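Flirkel Community - Teaching and demonstration - Two-arm setups

Remote demos of a sorting task: fixed start layout or a new one every time?

Posted by Preben Riis

I run a two-arm table and record demos by remote control. The task is sorting mixed items, with cans and clear bins in the upper part of the table and produce and bottles lower down. The policy trained on my first batch does well on the cans and poorly on everything else. It often reaches for a spot where an item used to be during training - the arm closes on bare wood and waits.

I recorded 60 demos, all by the same operator. The produce hardly moved between them. Three views of the work: 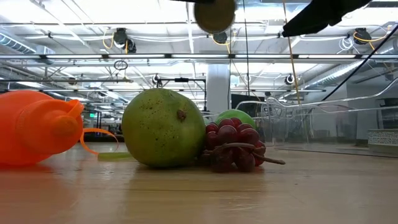
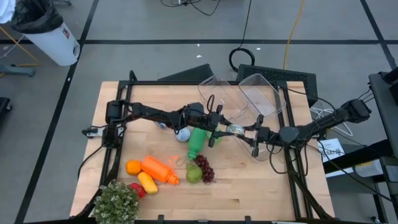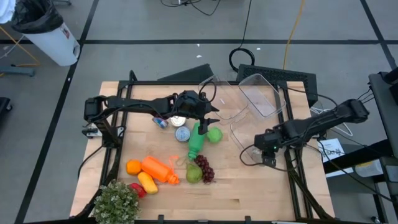 Control rate is fine and I see no dropped commands in the logs. I replayed several demos open loop and the arms tracked them well, so I don't suspect calibration. Before I book more operator time I'd like to know two things. Should I scatter the items fully before each demo, or shift them a little at a time? And do I keep the old demos or throw them out?

Dorian Arnaud

Keep them, but don't let them outweigh the new ones. Your policy has learned positions. With a fixed layout it can get through training almost without looking at the items.

What I do on our Gevomholm table: move every item before every demo, including the ones the arms won't touch in that run. Change the rotation too, mainly for bottles and anything long. Every fifth demo or so I swap which arm does the first pick. Clear bins need extra care, as the edges are faint from overhead. Move them as well, or the policy will memorize the drop point.

Also record recoveries. Let the operator miss a grasp on purpose, back off and try again. With 3 of these per session I saw far less of the waiting you describe. Trim the deliberate miss before training and keep only the correction.

plisorby_user

just record more. we had 2,000 and it worked

Zapata

More of the same layout won't fix it. I'd try Dorian's version first and hold back a few layouts for testing. Check the wrist views as well if you have them. Mine had a bad time offset in November, and the result looked a lot like this.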